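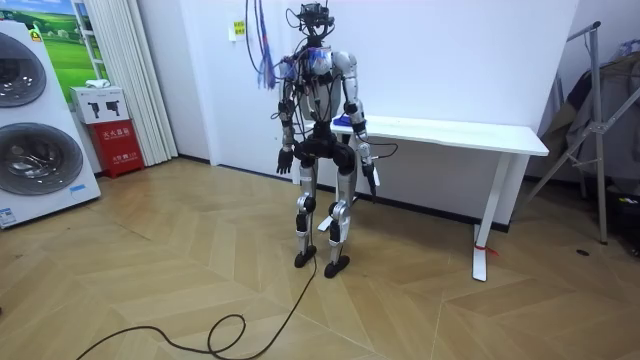 Saodah Liem reckons the new bus timetable was drawn up by someone who has never had to get from Mangundap Road to the hospital for a nine o'clock appointment. Her usual bus, the 61, used to leave at 8.10. From April it goes at 7.35 or 8.50, take your pick.

She is one of 549 people who have signed a petition against changes to the Zumbridge town routes. It went to the council offices at lunchtime, in a carrier bag, with a covering letter.

Quick recap for anyone who missed it. Plesex, which runs the town buses, put out its spring timetable last month. Three routes altered. The 61 loses its mid-morning and mid-afternoon runs. The 12 no longer goes down Tannery Lane. And the 4, the one everybody calls the school bus although it isn't, will finish at 6.20pm instead of 7.45pm.

No fare rise, the company points out. Singles stay as they are, and so does the weekly ticket.

Plesex says the runs being dropped were the emptiest on the network. Its figures show 2,526 journeys on them over the whole winter, set against far more on the early buses into town. A spokeswoman said drivers were being moved to the morning peak, where people have been left standing at stops. "We can't run the same bus twice," she said. The company will look at the numbers again in the autumn.

Residents at the top end don't think much of that. The winter was when the 61 was turning back early because of the gas works on Clerkus Hill, they say, so of course nobody was on it. Five weeks of diversions, some days no bus past the church at all. Plesex did not say whether the diversion had been taken into acount.

Tannery Lane is the sorest point. The stop there serves the sheltered flats, the chemist and the back gate of the surgery. The nearest one under the new route will be outside the carpet shop - a fair walk, uphill coming home, and no bench. One tenant at the flats told us she had timed it with her shopping trolley. Eighteen minutes. She is 84.

"I can do it in May," she said. "Ask me again when it's icy."

Parents have their own moan. The 4 finishing early means anyone at swimming club or the late homework session will need a lift. The swimming club has 213 members on its books and says plenty of the older ones come by bus on their own. It has asked for the pool sessions to be moved forward by half an hour but the leisure centre says the lanes are already booked by the adult lessons.

The council doesn't run the buses but does pay towards two of the three routes. A spokesman confirmed the petition had been received and said it would be "considered alongside other responses". Pressed on when, he said before the summer break. The timetable starts well before then.

One possible way out, and it is only a possible. A dial-a-ride minibus already goes round the villages on weekday mornings and there has been talk of adding Tannery Lane and the top of Mangundap Road to its rounds. You would have to ring the day before. Money for it has not been found. Councillors for both wards say they are in favour, niether would put a date on it.

Ms Liem, who got most of the signatures standing outside the post office, says a bus you have to book is no good to somebody whose appointment has just been moved. She wants the 8.10 put back and Tannery Lane kept on, even if it is only every other bus. "I'm not asking for the moon," she said. "I've been catching that bus since my son was in a pushchair and he's got a mortgage now."

Traders on the market side are more relaxed. The extra early buses will suit people opening up, the baker said, and he has two staff who come in on the first one and are regularly late through no fault of their own. The man on the key-cutting stall said he drives.

Plesex is holding a drop-in at the library on Priory Street, 2pm to 6.30pm, where the route planners will be on hand with maps. Paper copies of the new timetable can be picked up there or at the bus station kiosk. Note that the first batch had a mistake on the back page showing the 12 leaving the station at 10.15 - it is 10.05. If yours has a green cover, bin it and get a blue one.

Comments on the changes can be handed in at the library desk until the end of the month.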